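## 3. Shade names and shade matching
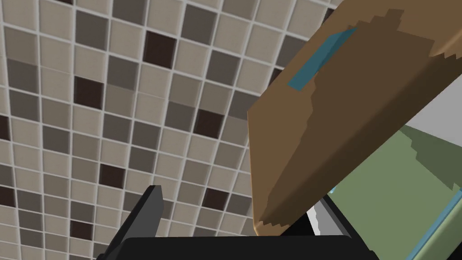
Figure 1. Small square wall tiles in beige, taupe, gray-brown and very dark brown, with light gray grout lines (computer rendering).

Nail polish makers often claim that buyers can tell their shades apart by eye. We doubt it. The Prilenmont report, which is still the one most often cited, drew on 3271 paired ratings of brown and taupe polishes, yet 2497 of those came from raters who could read the bottle label while they judged. A person who has just read two different names is likely to report two different colors. Sawatzky raised this point in an earlier note, and we have seen no good answer to it.

The Primandale and Protby lines show the problem well. Both sell a "warm taupe" and a "soft mushroom," and both describe the pair as clearly distinct. When Harb painted the four polishes on plain nail tips, two coats each, and hid the names, her 3 raters split on nearly every pair. They agreed only where one polish had shimmer and the other did not - a difference in finish, and no help to the claim about color.

Rawashdeh argues that daylight would settle the matter. Perhaps, but the test in question used a single window and did not record the hour or the weather. We also note that coat thickness was left to the rater, and a sheer taupe at one coat can look like another product at three. Until both are fixed in advance, we treat the reported match rates as weak evidence.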